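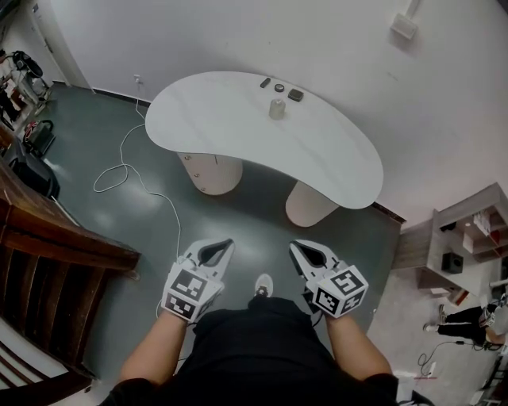
How long does it take to get from Dutham to Ikthorpe by night ferry?

Seven hours if the wind behaves, and long enough to fall in love with a song.

The Night Ferry
by Annelies Verstraete, July

Deepika had the accordion on her knees before the ropes were even off. It was her grandfather's, a great wheezing red thing with one dead key, and she had promised her mother she would not play it on the boat. She played it on the boat.

"Do the fast one!" said Yaryna, who had known her for less than an hour and already had opinions.

So she did the fast one, and oh, it was glorious! The deck lamps swung, the gulls gave up and went home, and a man in a yellow raincoat put down his sandwich and began to stamp. By the second verse (there are 30 verses, and Deepika knew most of them) the whole stern was stamping with him, a big happy racket that shook the tea in the cups.

Then she reached the dead key. She always skipped it, a little hiccup in the tune, and at home they had got so used to the gap that her cousins sang it that way. But this time someone filled it. One note, clear and high, from somewhere up by the life rafts.

She stopped. Everyone looked around.

"Sorry," said the man in the raincoat. He had a tin whistle in his hand. "It's only that the note belongs there. My aunt sang it in Lapointe when I was small."

"Your aunt knew this song?"

"All 94 verses!"

Deepika stared at him. Sixty-four more verses! She had thought her grandfather made the whole thing up on his own kitchen step. She shoved her bag off the bench to make room, and Yaryna tore the back pages out of her crossword book and hunted for a pencil.

His name was Senthil Achari, and he began at verse 31, in which the miller's daughter steals the moon. It was a wonderful verse. It had a goat in it. They wrote until the pages ran out and then they wrote on napkins, and when the lights of Ikthorpe came up over the water, pale and tiny, the miller's daughter was only halfway home.

"Again from the goat," said Deepika, and pulled the bellows wide.

Contact the editors | © Fukura Stories | Back to top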